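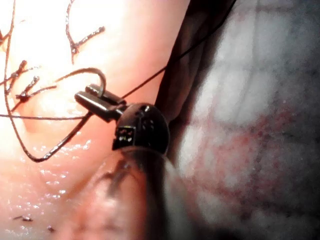

The Register of Closed Work

Search this site
Search
Enter keywords

The Assessor was required to be in Room 14 before the candidates and to leave it after them. This was set out in the standing instructions of the Sibiya Institute at Niltville, and in all the years of the present appointment it had been observed. The blinds were lowered, the lamps were lit, and a fresh pad was laid at each place with the cut already made. The register was opened at the next blank page.

The register ran to 168 pages. Each page was given to one pad, and each pad was given a line for its number, a line for the spacing of the stitches, a line for the condition of the edges, and a space at the foot headed Remarks. In the Assessor's hand this last space had always been left empty. Earlier assessors had been less careful. One had written "hurried" and another, some pages on, "hurried, as before", and the second entry had led to a correspondence with the examinations office which was still kept in the same drawer.

Candidates were allowed thirty minutes. They were reminded that the edges of the wound should meet without being dragged together, that each stitch was to be tied and cut before the next was begun, and that no credit would be given for speed. Questions were invited. On the morning with which this account is concerned, one was put. A candidate who had travelled from Brevton asked what became of the pads afterwards.

The Assessor replied that they were retained until the results had been confirmed and were then disposed of. The candidate thanked the Assessor and the period began.

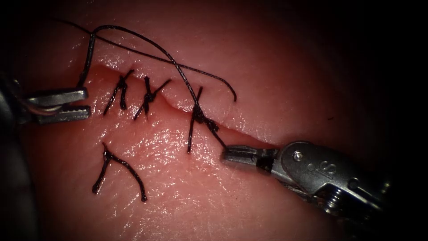 Interrupted sutures in black thread, the cut not yet fully closed at its right end.

It is a quiet form of examination. There is little for an observer to hear, and the Assessor had come to know the progress of the work by the lamps, which shone on the pads and were dimmed for a moment whenever somebody leaned in. From the desk it was possible to see the wall clock, the door, and the window that faced the Forkatik building, where the Institute had formerly kept its library. The Assessor looked at each of these in turn, as the instructions advised.

At the end of the period the candidates stood back. The pads were numbered, covered and taken to the side room, and the candidates were told that they would hear by post.

Marking was begun after lunch. The first pads presented no difficulty. The spacing was even, or it was uneven and could be measured; the lips of the cut lay flat, or one stood a little above the other and this was entered on the proper line. The Assessor worked without haste and took tea at the usual hour.

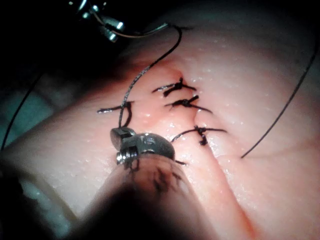 The difficulty arose with the pad from the Brevton candidate's place. The closure itself was sound. The cut had been brought together to a soft crease, the surface shone under the lamp with small beads of moisture, and the knots along the line had short tails lying out to either side. There was, however, a further knot. It had been tied well away from the others, on the left side of the pad, where there was no wound to close, and one of its tails pointed left in a thin straight line.

The Assessor consulted the instructions. They dealt with knots that had slipped, knots that had been tied too tightly, and knots that were missing. They were silent on the matter of a knot that was not needed. Under the heading of spacing it could not be measured, having no neighbour. Under the heading of edges it could not be judged, as it held none. It might be regarded as an error, but it was a good knot, and the Assessor was reluctant to deduct marks from it.

The covering cloth was replaced. Later it was lifted again.

It should be recorded that the Assessor had also been a candidate in Room 14, under an earlier form of the regulations, one August when the windows could not be opened. On that occasion a thread had been left over, and a knot had been tied in it beneath the edge of the table, out of sight, for no purpose that could afterwards be given. It had gone home in a coat pocket. The Assessor had not thought of it since taking up the appointment and could not now say which coat it had been. 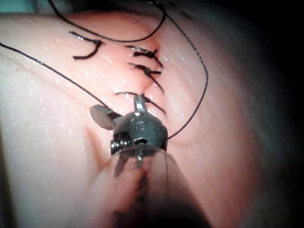 Three tied stitches set closely along the seam, with a short loose piece of thread on the pad to their upper left.

By late afternoon the remaining pads had been entered. Some carried stray pieces of thread, and these were disregarded, as the instructions allowed. Only the one page was left. The Assessor filled in the number, the spacing and the edges, awarded a pass, and came to the space at the foot.

The pen was held over it for some time. What was finally written there was "One additional. Sound." It was dated 20/01/2023 and initialled, and a sheet of blotting paper was laid across it.

When the results had been confirmed, the pads were collected from the side room in the ordinary way. The porter's list was found to be short by one. The examinations office wrote to ask whether the Assessor could account for the difference, and a reply was sent by return, stating that the matter was receiving attention. No further letter is held in the drawer.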